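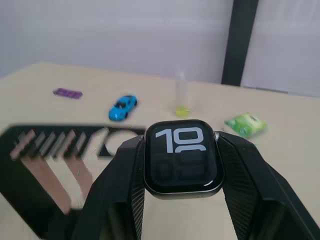 Sedham two-finger gripper holding a smartwatch by the sides of the case. Finger pads: fine diagonal crosshatch.

Sedham Bench Cell
Mixed-item handling for returns and repair desks

The Sedham cell picks small, unsorted items from a flat tabletop and places them in a rack or tray. It is built by Stideo and stocked at the Sikthorpe depot. Items need no fixed position or spacing.

Gripper: two fingers, matte black, angular profile
Rated payload: 2 kg
Pad change: 5 minutes, no tools
Stored item profiles: 47 as delivered
Camera: wrist-mounted

Effect on staffing
The cell takes over lifting and placing. Inspection, grading and customer notes stay with the operator. At the Tomaszewski returns desk, operators used to alternate between sorting and grading; they now grade for the full shift and clear exceptions when the cell stops. Lena Kaczorowski, shift lead, moved the exceptions bin to the operator's left after the first week — reaching across the table paused the arm each time.

Allow 20 hours of training per operator. This covers restart, pad changes and adding item profiles. Programming experience is not required.

Not suitable for liquids in open containers or items with exposed blades. Spare pads are sold in pairs. Lead time on request.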